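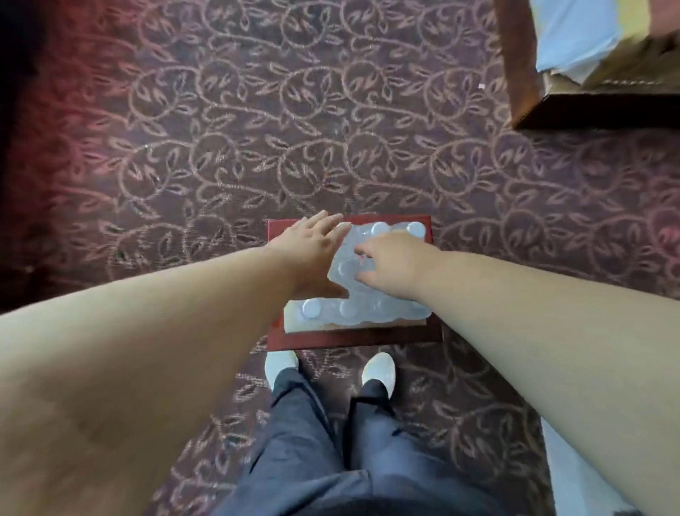
July, after tea

Spent most of the evening on the build again. The arm is bolted to its base at last and Henrique Sequeira has lent me his spare power supply, so I no longer have to share the one from the printer. It draws more than I expected when the shoulder joint starts from rest. I've put a slower ramp in the code and that has helped a bit.

The main job now is the gripper. Grendness sent the new fingers in grey rubber and I want them to close on a water bottle without crushing the label side. Before I program anything I need to know how a person does it, so I worked through the moves by hand and wrote them down. 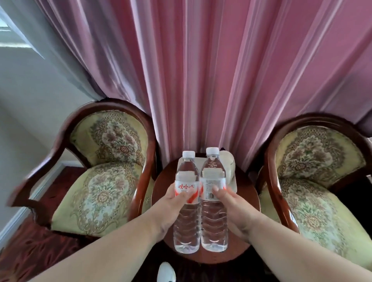

One bottle in each hand by the armchairs, labels at different angles.

Notes from tonight. My thumb goes to the label nearly every time. The ribbed part lower down would give more grip, but I never choose it. The gripper will probably have to, as the camera loses the clear plastic and finds the label easily.

Log file is at 1,742 lines, mostly motor temperatures. I should trim it.

The tray is the harder problem. Bottles lying on their sides next to one standing up is a mess for the software, and the caps are the only thing it picks out reliably.

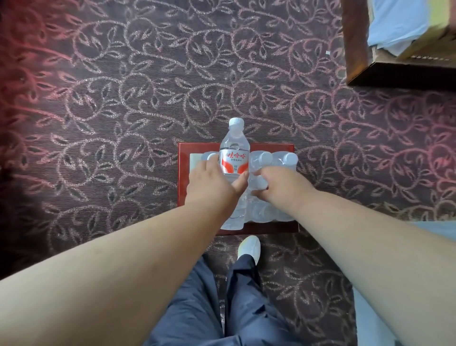 I'll try it on caps alone first, 100 goes at the slow speed, and write down the misses. Henrique reckons the wrist needs another three degrees of travel. He may be right. Need to order M3 screws and ask him for his longer cable.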